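Naltau demo days: the gallery

Hi, Araba Gbeho again! We've been collecting demos for the Naltau learner, and I finally sorted my favorites (2,447 clips so far, phew).

Wiping and cloths
Purple cloth in the left gripper, cream plastic piece on the floor. I love the cloth clips, since fabric never crumples the same way twice!

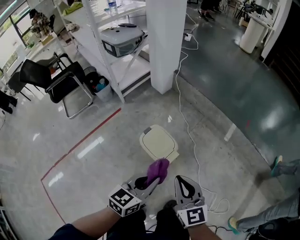 Coming next
Folding, with 109 new clips on the list for October. My wrists are already complaining, but I'm in – message me if you want a turn with the grippers!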